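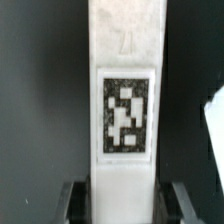

A white plastic block with a moulded numeral 4 and a printed square marker, between the two fingers of a gripper.

Reference > Household and Workshop > Machines > Chore automation

Chore automation

Chore automation is the use of machines to carry out the small, repeated jobs of a home or a shop floor: putting away dishes, folding washing, filling trays, sorting parts and returning things to the spot they came from. The term is usually kept for machines that have to pick objects up and put them down again. Dishwashers, washing machines and vacuum robots, much loved as they are, are normally treated in separate articles.

38 shares · 3 comments

Background

The jobs that people find dullest have long been the ones that machines find hardest. A person clearing the kitchen bench after tea will reach for a mug, turn it over, notice the dregs, tip them in the sink and stack it beside the others, all while talking to someone in the next room. For a machine, every one of those steps is a problem of its own, and a mistake in the first tends to spoil the rest.

Factories got around this by bringing order to the work. Parts arrive the same way up, at the same place, and the arm repeats one motion for years on end. Homes and small workshops can't be arranged like that (most of us have a drawer that proves the point), and so the field has spent a good deal of its effort on the middle ground, where objects are known in advance but turn up in different positions.

Practice tasks

Much of the work is done on stand-in objects, plain shapes that share something with a bottle, a jar or a machine part. Printed square markers are often fixed to them, so that a camera can work out where each piece is and which way it is turned. Pale pieces in pale surroundings are common enough on the bench, and the dark pattern of the marker gives the software something definite to hold on to.
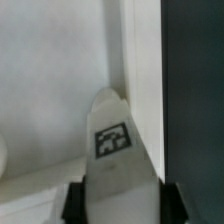 Can a robot put the shopping away yet?

Some can manage part of it, in a kitchen they have been set up for and with packets they have handled before. A full load of mixed groceries, with soft bread, loose onions and a fridge that is already crowded, is still beyond any machine an ordinary household could buy and leave to get on with it.

The reason lies mostly in contact. Getting the fingers to either side of an object is fairly well understood, and so is lifting it straight up. The trouble comes when the object has to touch something else on the way down, such as the rim of a cup or the wall of a tray, and the arm must decide whether the push it feels is the proper fit or the beginning of a jam. People settle this with a wiggle and hardly know they have done it. Teaching the wiggle has kept a great many patient researchers busy, and it would be unkind to suggest they have little to show for it.
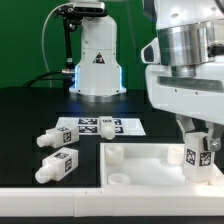

SKOSTHOLM, January

Tray loading is one of the better test cases, being close to real work in packing rooms and pharmacies and also, if you squint a little, to putting the egg cups away. The Bosedance exercise, drawn up by Cristóbal Orellana and run in the Skostholm workshops, asks an arm to take bottle-shaped blocks from a tabletop and lower them into a tray with cup-shaped receptacles. The blocks may be standing or lying on their sides at the start, and this matters a great deal, as a piece lying down has to be turned in the grip before it can go in.

In the first published round, 40 attempts were made and 27 were counted as complete. Most of the remainder failed at the last step, with the block over the right place and leaning slightly. Ulises Ulloa, reviewing the exercise in the Echeverría workshop notes, thought the result fair but warned readers against carrying it over to the kitchen: "The tray stays where you put it. In my house the tray has been borrowed by somebody."
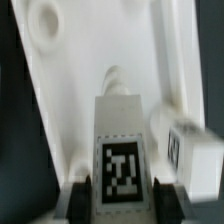 An upright block with its marker facing the camera, a gripper finger on each side.

Shop floor and home compared

On the shop floor, chore automation is already useful wherever the range of objects is small and a worker is close by to clear a stoppage. The Flillard packing method, named for the firm that adopted it, has one person look after three arms and step in when a piece is dropped or wedged. Its supporters point out that the person is spared the repetitive reaching. Its critics reply that waiting for a machine to get stuck is tiring in a way of its own — and both seem to have a point.

At home there is seldom anyone willing to play that part. A household will forgive a slow machine, and may even grow fond of one, but it is less forgiving of a machine that needs rescuing from the cutlery drawer every evening. Cost, noise and the room taken up by an arm are also raised often, particularly by people in flats.

See also: Grippers; Fiducial markers; Tray loading; Dishwashers

Get new and revised articles by email each month. Enter your address to join our newsletter. You can unsubscribe whenever you like.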